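Coffee corner, take two

So I finally gave in and moved the coffee machine off the kitchen counter. It had been wedged in next to the toaster since we moved to Stirbridge, and every single time I wanted to fill the water tank I had to drag the whole thing forward by its belly. (Yes, I spilled. Yes, more than once.) On Monday I cleared off the far side of the long wooden table, carried everything over before breakfast, and oh my goodness, why did I wait?

The white looks so good on that honey-colored wood! I was worried it would seem kind of clinical, but the grain warms it right up, and the bit of chrome trim gets to show off for once. The teal tray went to the left of it. I'm using that for spoons and sugar when people come over, though my sister Ragnheiður thinks it should live in the bathroom. She's wrong. 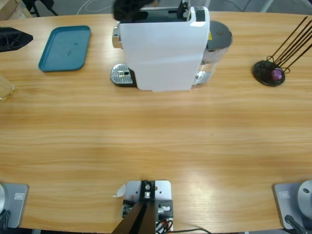
The new coffee spot, with one lonely purple capsule in the holder.

I do need to order more capsules. I always say I'll get the big box and then I get the box of 10, and it's gone by Thursday. Idrisa Lyimo from next door swears by the decaf ones for after dinner, so I might throw in a sleeve of those too and see if I can tell the difference.

The capsule stand is staying on the right, at least for now. I love the skinny dark rods, but they fan out pretty far and I can already picture myself catching a sleeve on them. I tried it on the other side first and hated it.

Next up is a mug shelf. I've got 5 mugs I truly love and a whole cabinet of ones I don't, so there's some sorting to do before I drill into anything. If you've put up one of those little rails with hooks, tell me which one you bought!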